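Charging and Storing Classroom Tablets: Workshop Tips

Posted Jul 22, 2023 by Iolanda Bragança

These notes cover a shared set of tablets kept in a workshop or lab classroom over the summer break.

Battery level. Store tablets at about 60 percent charge. A battery left at zero for several weeks may not wake up on the first attempt. Leave it on the charger for 30 minutes before you write it off.

Cables. Coil each cable loosely and fasten it with a hook-and-loop strap. Do not wrap it around the charger brick. Label both ends with the tablet number.

Cleaning. Power off and unplug first. Use a microfiber cloth, barely damp. Keep liquid away from the charging port and speaker openings. 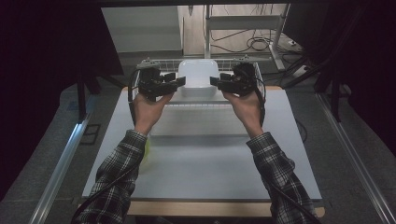
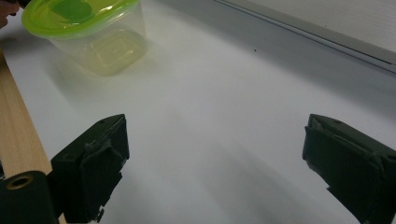
Styluses. Remove the battery if the model allows it. Store spare tips in a lidded box, sorted by size. Worn tips scratch screen protectors and should be thrown out.

Updates. Run system updates before storage and again in August, in small batches. A full cart updating at once will slow most school networks to a crawl.

Cart placement. Keep the cart out of direct sun and leave a hand's width behind the vents. Lock the casters. Check the power strip for scorch marks and loose outlets, and replace it if you find either.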